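Diary > 2024 > Water meter
Home Entries Archive About
2 min read

01/09/2024

Read the meter at 7, before anyone had run a tap. 3,765 on the dial, against 3,343 at the May reading. That gives 422 units for the period, which is high for a house with no garden supply. I shut the internal stopcock and watched the small red dial. It kept turning – slowly, but it kept turning. The loss is therefore between the meter and the house.

Gobnait Ní Bhriain lent me her listening stick. Faint hiss at the boundary, nothing at the kitchen wall. The pipe is old black poly, and the joint under the path is the likely fault. Getton quoted 1,777 to replace the full run. Teodor thinks a single coupling would do and has offered to dig.

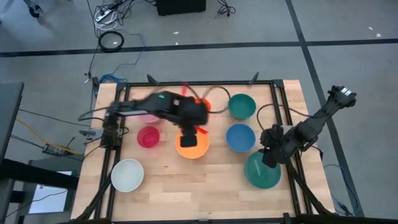
Coloured bowls on the light wooden table.

Filter cartridge changed in the afternoon. The Filtalov housing was stiff and the O-ring had flattened along one side. Greased the spare and fitted it. No weep at the thread after an hour under pressure.

Stopcock left closed overnight, two buckets filled for the cistern. Second reading tomorrow at the same hour, then ring Getton about the coupling.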